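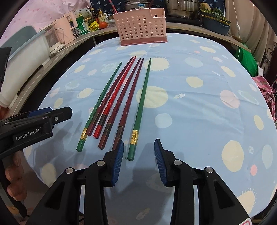 The left one had started to drag again. Paraskevi Stergiou felt it in her thumb before the tablet on the windowsill said anything. She squeezed the handle, let go, and the fingers opened most of the way and stopped.

"Skenduvitz, hold on," she said into the phone. "It's doing it."

"How far does it open?"

"It stops short. The right one's fine."

Skenduvitz had fixed the pair in April and mailed them back to Skumow with a page of notes. She got the page out from under the bread. Item one was to wipe the pads. She wiped the pads. Item two was to back off the pivot screws a quarter turn, work the handle 30 times, and tighten them again. She did the inner screw first, then the outer one, and worked the handle while her tea went cold.

"Anything come out?"

"Gray dust. Some kind of grit."

"That's flour. You had it in flour."

"I was making dumplings. That was the job."

He sighed. She heard him typing. The log had her at 617 squeezes since breakfast, he said, and the spring was good for far more than that, so it was the flour. She brushed the joint out with an old toothbrush, put one drop of oil on it from the Onu tube, and wiped off the extra. Then she picked up a spoon with it and put the spoon back in the basket.

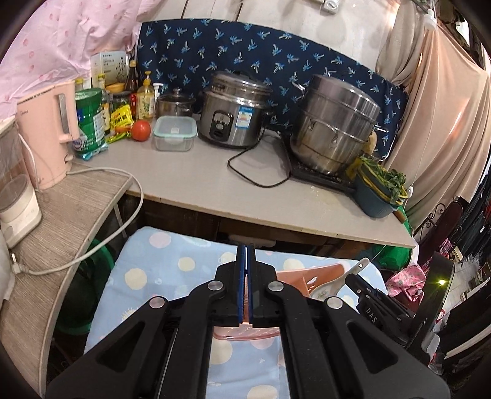 "Do I have to zero it again?" she asked.

"Any time you loosen a pivot, close the jaws all the way, hold them shut, and press zero," Skenduvitz said. "Then open it and check the number."

She closed them, held them, and pressed zero on the tablet. When she let go, the number climbed to 109 and stayed there. It was the same as the right one.

"Write that down," he said.

She wrote it at the bottom of the page, under his notes, and moved the tea out of the way.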